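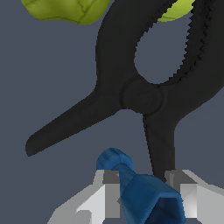
Convex hulls are what has been stopping Stiltska from putting things down near the spring clamp, and I lost most of a fortnight in October blaming the planner for it. When the simulator loads a mesh and you don't say otherwise, it wraps the whole thing in one convex shape and uses that for contact. For a box or a block the wrapping is nearly the same as the object. The clamp is a bad case. Its two handles spread into a wide V with a big triangle of plain background between them, and the hull fills that triangle in as if it were solid plastic. The oval opening in the upper loop gets filled too. So the renderer shows the blue part in the gripper with clear space beside it, and the contact solver has it pushing into a wall.

Entry for December 13, 2018. Padilla, back bench.

Where things stood when I came in: arm rebuilt, wrist cable rerouted, new fingers printed but not fitted. The sim side is still in Praretia, with the gripper model from Botach's download page and our own meshes for everything on the table. The job I want the arm to do is unchanged. Pick the blue part out of a cluttered tray, carry it past whatever else is there, and put it in the bin on the left. No clever sorting yet.

First thing I did was turn on the contact overlay, which I should have done in October. With it on, the clamp becomes a fat wedge. The tip of the blue part was inside it before the arm had moved at all, and the solver was shoving the part sideways out of the fingers in the first few steps. That matches the log. I had read "grasp lost" as meaning the fingers were closing too gently and had been raising the grip force, so the part was being squeezed harder and thrown further.

Grip force is now back to what it was before I started fiddling. Note to self to check that the change went into the shared settings file and not just my copy.

Then the meshes. I split the clamp into separate pieces, cutting at the pivot so that each handle is its own hull, and breaking the loop of the jaw into short segments going round the opening. I did it by hand in the mesh editor. Sudheer's script for automatic splitting works, but it made a mess of the serrated edge. It tried to give every tooth its own hull and the sim slowed to a crawl. By hand I put one smooth strip over the teeth. We never grip anything by that edge, so the teeth can stay in the visual mesh only.

The lettuce pieces I left alone. They are lumpy, but a single hull over a lump is close enough, and they get pushed about anyway. If they ever become the thing to be picked, that will want looking at.

Ran the batch over lunch. 400 runs, clutter shuffled each time, same start pose for the arm. 40 failures. I don't have a fair number to compare it with, as the October batches used the high grip force and a different shuffle. Watching the old replays next to the new ones, the sideways shove at the start has gone from every one I opened.

The failures that are left fall mostly into one kind. The arm lifts straight up, as it should, but if the clamp is lying across the tray, one handle sits over the gripper and gets caught on the way. Sometimes it slides off. Sometimes it comes along for the ride and ends up in the bin with the part, which my script counts as a success if the part lands too. I need to fix the script. A run where the clamp goes in the bin should be a fail, so the true figure is worse than 40 and I won't quote it to anyone until that is done.

Second kind: the wrist view can't tell how far away the clamp is. It is matte black and smooth, with only soft grey highlights along the curves, and the backdrop is one flat colour with no table edge or shadow to go by. I can't judge the gap between the round tip of the blue part and the end of the left-hand handle by eye from that view, and I built the thing. Two options:

- add a side camera in the sim and on the real bench
- move sideways a little before lifting, and use the change in view to get the distance

I prefer the second as it costs nothing in brackets and cable. Consolacion prefers the first. She has done more of the camera work than I have and thinks the sideways move will knock things in the real tray. Left open.

Also tried shadows on. It makes the pictures easier to read but the batch takes far longer on the workshop machine, and I'd have to turn them off again for anything overnight. Off for now.

Afternoon was on the real arm. Fitted the new fingers. The printed holes were tight and I had to run a drill through them by hand, going gently, as the last pair split along a layer at exactly that spot. Both fingers went on square. Opened and closed them from the keyboard for a while and listened. There is a click near the end of the closing stroke which was there before the rebuild, so it isn't the fingers. I suspect the grub screw on the motor shaft. Put a dab of thread lock on it, left it to cure, and will listen again next time.

The finger model in the sim has blocky flat faces and ours have a rounded inner edge where I filed them. It probably doesn't matter for a chunky part held across its body. It may matter for anything thin. I have measured ours and written the numbers inside the lid of the parts box.

Emergency stop tested with the arm moving - fine. Tested again with the arm holding a weight - it stops, but the wrist sags a bit after the power goes. That is how this type of motor behaves with no brake. Don't put your hand under it.

Broke one thing. Pulled the USB lead for the wrist camera out by its cable and the plug came away in two halves. Spare fitted from the drawer, and that was the last long one, so it needs to go on the order list with the M3 inserts.

To do next:

- script: count clamp in bin as a fail
- rerun the batch with the same seeds
- decide on side camera or sideways move
- look at the motor shaft again once the thread lock has cured
- copy the split clamp mesh to the shared folder, and rename it so it doesn't get mixed up with the old one
- do the same splitting job for the pliers, which have the same V and will have the same trouble

I haven't run the real arm with the clamp in the tray and don't intend to until the rerun is done.

Posted in: Bench notes / Arms and grippers / Simulation

Comments (4)

Sudheer Mudaliar
The script has a minimum size setting for the pieces. It's off by default, my fault. Turn it on and it should stop chasing the teeth. I'd still cut the jaw by hand, the automatic one never puts the seams where you want them round an opening.

Consolacion Pascual
Still in favour of the side camera! I have a bracket already printed from the tray project and it only needs a longer lead, which I now see we don't have. If you go with the sideways move, please try it with the clamp lying with its handles towards the wrist, that's the one that worries me.

oldbelt
Had the same with a mug. Single hull closed off the inside and nothing would go in it, things just sat on top. Took me ages to think of the overlay. Did you keep the friction values the same after you split the mesh? Mine needed lowering a bit, as the part kept catching on the joins between pieces.

Reply from author
Kept them the same. I haven't seen it catch on a join but I haven't looked for it either. Will check the replays where the clamp comes along with the lift. Sudheer, found the setting, thanks, will use it for the pliers.

More from the back bench

Rerouting the wrist cable on Stiltska
Printed fingers: why the first pair split
Stepper drivers and a warm cupboard
Getting Praretia to run on the workshop machine
Sorting the M3 drawer
Bench rules for moving arms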